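SPEAKER NOTES
Release Before Reach: Timing Handoffs Between Two Arms on a Shared Table
Fovell Manipulation Group, Vastham
Session 4, Friday, 68 slides including backup

Slide 1. Title
Thank the session chair. State that the work was carried out at the Vastham site and that the Gukisitz controller was built in house. Questions are welcome at the end. Do not read the title aloud.

Slides 2 to 5. The problem
Two arms that share one table can work faster than a single arm, but only if neither spends its time waiting for the other. Most schedulers give each arm a zone and lock the zone while the arm is inside it. The lock is safe and slow. Our question was whether the lock could be shortened without raising the rate of contact between the arms.

Say plainly that this is a result about timing. We make no claim about grasp quality, and the grasp model is the same in every condition.

Slides 6 to 9. Setup
Keep this section short. The audience will know most of it. Mention the two bins, the facing arms, and the mixed set of blocks and small boxes. The task is sorting by color and shape, with some items placed in a bin and others left on the wood until called for. 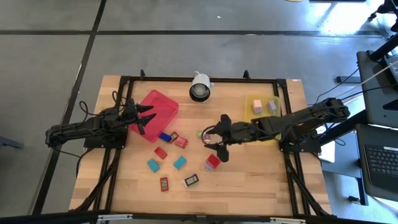
Figure 1. The shared workspace, with the two arms facing each other across the table and items between the bins.

Point to the middle of the table. The paths of both arms meet there, and all of the interesting delays come from that region. The bins themselves are rarely a source of conflict, as each is normally served by the nearer arm.

Slides 10 to 14. Method
The Gukisitz controller replaces the zone lock with a release estimate. While one arm is still moving, the controller predicts the moment at which it will clear the shared region and gives that moment to the other arm. The second arm starts early and plans to arrive just after the region is free.

Three points to make, in this order. First, the estimate is updated during the motion and not only at its start. Second, if the estimate slips, the second arm slows down before it stops. Third, the old zone lock is still present underneath and takes over when the estimate is uncertain.

If someone asks about the Salehi planner at this stage, say that it supplies the paths and that it was left unchanged. The comparison is on slide 31.
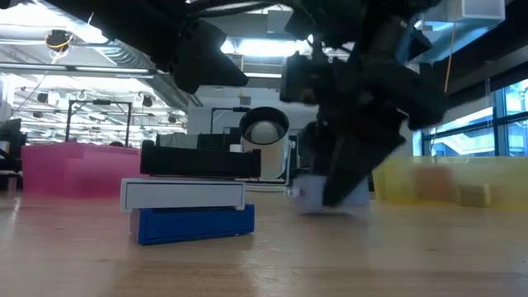
The low view matters for the error analysis. From overhead, two objects at different heights can look as if they share one position, and the height of a carried item is hard to judge. Our labelers used both views when marking the moment of release. Where the two views disagreed, the trial was marked a second time by a different labeler.

Pause here. This was the most common question at the June review, and it is better answered before it is raised.

Slides 15 to 22. Data
We ran 4,000 trials, divided evenly between the zone lock and the release estimate. Item layouts were drawn in advance and each layout was used once under each condition. The arms, the bins and the grasp model did not change between conditions.

Trials in which an operator stepped in were kept in the count and scored as failures. Say this slowly. Some groups remove such trials, and the audience should know that we did not.

Slides 23 to 30. Results
Main result: the release estimate reduced mean trial time by 13 percent against the zone lock. The rate of contact between the arms showed no measurable increase.

The gain is uneven. It is greatest when items lie close to the center line and nearly absent when each arm can work on its own side. Show the plot by layout type and allow time for people to read the axes.
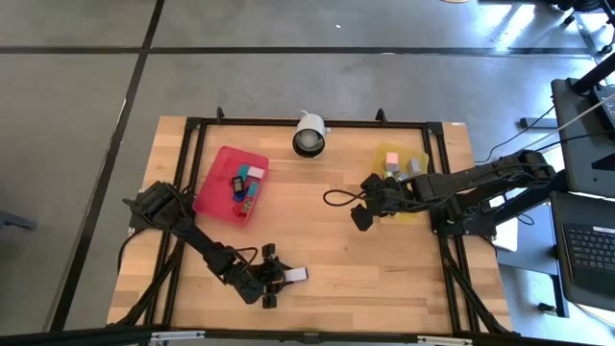 Figure 3. Left gripper holding a small white block; the central area of the table is clear.

Use this figure to explain what we mean by a free region. The term refers to the space the arms need to pass through, so objects in the bins do not count against it. The distinction is set out in the paper but is easy to miss in the plots.

Slides 31 to 33. Comparison and limits
The Salehi planner with its own scheduler falls between our two conditions. Be fair to it: it was designed for longer arms and a larger table.

Limits to state: one table, rigid objects, two arms of the same type. The release estimate has not been tested with soft items, which may hang below the gripper and delay the true release.

Slide 34. Next steps
The Vastham site will repeat the study with uneven arm speeds. The labeling guide and the list of layouts will be shared on request through Fovell.

Leave slide 34 up during questions. Backup slides begin at 35, with the labeling rules first and the timing tables after them.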